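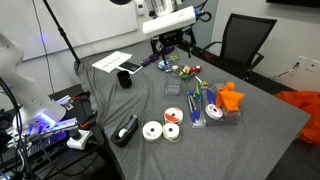 parcelpip

Does curling ribbon survive the post? I've just taken over the wrapping for our school's Christmas gift parcels at Julbridge and I'm loving it, but we have 169 of them to send this year and I'd hate the bows to arrive squashed flat. Also, do you put the name label on the wrapping paper or on the outer box? I've got plain labels to fill in by hand. 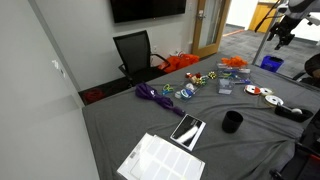
My handwriting is fine on the first sheet and awful by the third, so tips on that are welcome too!

3 replies

inkwell_tess

Ooh, what a lovely job! Yes, curling ribbon travels well if you post it flat and curl it short – long curls tangle. Sheer ribbon is softer and springs back if the box has a bit of room at the top. For satin I skip the bow and do a simple cross with a knot. Put the name on the wrapping and the address on the box. For the writing, do a dozen, have a cup of tea, do a dozen more.
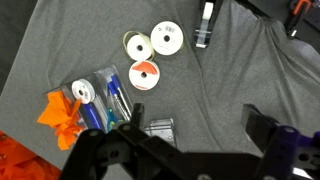

oldmillgifts

just use gift bags

brownpaperfan

Bags are fine, but wrapping is half the fun! We've sent more than 4,000 parcels from our shop and the thing I'd change from the early days is the tape. Buy decent stuff. Ours is from Weltico, and two short strips hold better than one long one. Fold the ends in before you stick them and the corners stay crisp – I still get a little thrill from a good corner.

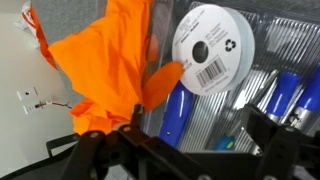 Related topics

How much paper for a round tin?
Last posting dates for parcels
Removing sticky labels from jars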